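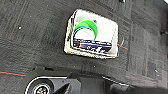 Handbell part missing from rental set, Palm Sunday piece

Posted by Farah Manurung

Hi all, hoping someone has dealt with this. We rented the full orchestration for an Easter cantata from Foneck, came Monday, and the horn 2 book is just not there. Horn 1 yes, trombones yes, two copies of the timpani for some reason. Also the handbell part is listed on the contents page but it's not in the folder either. First rehearsal with players is in two weeks. Can I have my horn 2 play off the alto sax sub part?? Both are in the folder list as "substitute" but I don't know for what. Emailed Foneck, got the auto reply. Choir is 17 people, orchestra is smaller than that, so every part kind of matters. Thanks in advance

Hok-lam Yip

Call, don't email. They have a phone desk in the mornings and they'll send a PDF same day if you give them the order number off the packing slip. Did this last year with a missing viola book.

Alto sax sub is usually horn 1 and 2 mashed together, and it's in E flat so your horn player would be transposing the whole way thru. Some can, mine would quit. If you're really stuck, check the full score, horns are often on one staff, and copy out the bottom line by hand. ASK FIRST about copying, the rental agreement normally says no but they'll usually give permission in writing when its their mistake.

Handbells are nearly always a separate purchase. Look for a tiny "available separately" at the bottom of the contents page.

Signe Gunnlaugsson

we did a cantata without any horn 2 and it was fine. Nobody in the pews noticed

Arnar Frandsen

Agree with Hok-lam on calling. One more thing, look at bar 82 or wherever your big key change is before you decide to drop a horn. Lots of these arrangers put the third of the chord in horn 2 and then the strings are only doubling the tune, so you get a hollow sound right at the climax. Organist can cover it with a soft reed if she has the score in front of her. Cello cue notes help to.

Also write down what was missing and send it back with the set. We got billed for a lost trumpet book we never had, took till October to sort out.

Farah Manurung

Called. PDF is coming this afternoon. And yes, bells are separate, it was right there in small print, ugh. Ordering 4 copies. Thank you!!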